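4.2 Fading and the question of replacement

Respondents in Drunby were asked when a pillowcase should be retired. The 587 returned surveys suggest that most households have no policy at all, and that those with a policy do not follow it. Cases were kept through holes, lost mates and at least one change of government. The Grarent scale, which grades printed bedding from "as sold" to "rag", assumes owners will notice decline. Our respondents mostly noticed when company was coming.

Colour was the feature they mentioned first and judged worst. Many could not say whether a pale case had faded or had been bought that way, and several changed their answer between the survey and the follow-up in January. Creasing fared little better: ironing was widely admired and seldom practised (Figure 2).
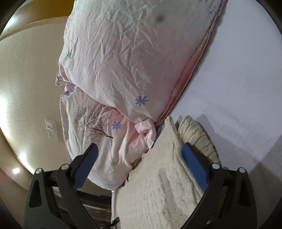
Figure 2. Pillows in pale printed cases, the larger one heavily creased over its left and central part.

Does a faded print mean the cloth is worn out?

Fading tells us about the dye, and the cloth may be sound for years after the pattern has given up. Thinning at the fold and seams that pull under light tension are better signs.

The Pronen wash trial, run over 32 cycles at a warm setting, was meant to settle the matter. It established that cotton cases lose colour unevenly and that the laboratory dryer eats buttons. We therefore treat fading as a matter of taste in the sections that follow, and reserve "wear" for damage to the yarn itself. Households that disagreed with this definition told us so at some length, and their remarks are coded separately under "other".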